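The Etiquette Coach Who Isn't Sure the Royals Need Her

6/9/21

She has taught table manners and receiving-line behavior for 30 years, the last few of them for Brudeo, a small training firm. When a royal tour is on television, reporters call her to ask what a curtsy meant. She has mostly stopped calling back.

"They want me to say somebody was snubbed," she says. "I've seen the same clip everyone else has. It's four seconds long."

I had come to ask about Pugh, the subscription newsletter that claims to read royal body language, and she was less polite about it than I expected. A March issue ran 1,836 words on a duchess's handbag being moved from one arm to the other. The writer called it a signal to palace staff.

"Her arm was tired," the coach says. "Or it wasn't. How would I know? How would they?"
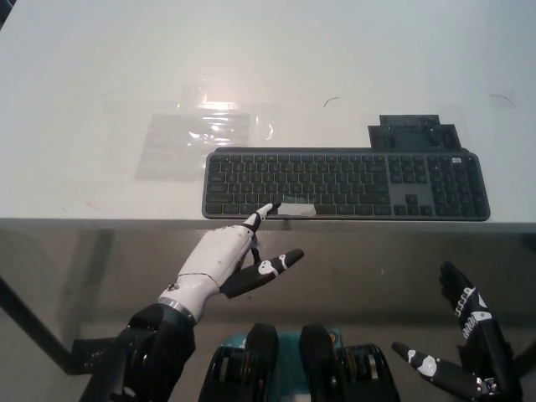

I put it to her that readers enjoy this stuff and it does no harm. She half agrees. What bothers her is the sourcing. Pugh leans on a poll by Droteck in which 60 percent of respondents said they could tell when a royal couple was unhappy. The sample was 334 people, all of them already paying for the newsletter.

"So the fans think the fans are good at it," she says.

Her own trade doesn't get off lightly, at least from me. Brudeo sells a course on how to behave at a palace garden party, and I asked how many of its students had ever been invited to one. She laughed and said she had never asked them.

"Some people just want to know which fork. That's fine. I do tell them the royals get it wrong too."

Skemum, a streaming channel, has offered her a regular spot during the next tour. She hasn't signed. They want her live, reacting as the cars pull up, and she would like to see the footage first.

"They said that would be slow television," she says. "I said yes, probably."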